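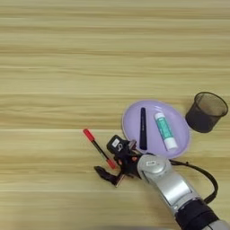 Marker or pen and glue stick on the lavender tray.

2 min read

The letter said Oskari Koskela had inherited a lake. It was on good paper, and it had come to the flat in Grolldale with the right postcode, and he still didn't believe a word of it.

"Everyone's got an uncle," said Sivaprasad Rai, who rented the room upstairs and wanted it to be true.

"Not one called Hwang."

"By marriage, maybe."

Oskari read it again. The lake was called Stutumo. There was a fee of 57 pounds for releasing the deeds, and after that the water was his, with whatever was in it.

"What's in it?" said Sivaprasad.

"My 57 pounds, I should think."

He put the letter in the drawer with the gas bills. In January a second one came. The fee had been waived. Inside was a key, old and heavy, with a paper tag tied on with string, and on the tag, in his mother's handwriting, the word boathouse.

He held it up to the window for a good while — he knew how easily a hand could be copied.

"Well?" said Sivaprasad.

"It's a key," said Oskari, and went to look up the trains.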